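Pocas piezas y una tabla: contra el juguete que lo trae todo

Llevo años comprando bloques para casa y para la ludoteca de Losville, y cada vez compro menos.
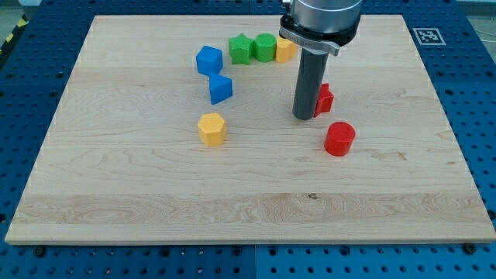 El catálogo de Pulier ofrece este año un cubo de construcción con 1064 piezas. Lo tuvimos en la ludoteca desde mayo. Los niños lo volcaban, revolvían un rato y se iban a otra cosa, y recogerlo llevaba más tiempo que el juego. Lo retiramos sin que hubiera quejas.

Mi postura es sencilla: para un niño de tres o cuatro años bastan unas cuantas formas distintas y un sitio delimitado donde ponerlas. Un cubo, un prisma triangular, un cilindro, una estrella, un hexágono. Con eso ya hay que decidir qué se apoya sobre qué. El cilindro rueda si se tumba. El prisma triangular se sostiene sobre una cara y encima del canto no admite casi nada.

El sitio importa tanto como las piezas. Una tabla de madera clara, de arce por ejemplo, deja ver bien los colores y marca un límite que los niños entienden sin explicaciones. En la alfombra los bloques acaban debajo del sofá – en la tabla suelen quedarse. La veta y algún nudo no estorban, y prefiero eso a los tableros impresos con carreteras y casitas, que ya dicen a qué hay que jugar.

Sobre el color tengo menos certezas. Los juegos de Šimko asignan un color a cada forma y hay padres que lo agradecen. A mí me parece mejor que varias formas compartan color, así el niño puede agrupar de una manera o de otra y cambiar de idea. Tampoco creo que sea decisivo.

Se me dirá que los juegos pequeños aburren pronto. Puede ser, a los mayores de seis desde luego. Para ellos guardamos en un armario las cajas de Clasolgate, de hasta 11 formas cada una, y se sacan de una en una. Cuando se devuelve la primera se abre la siguiente.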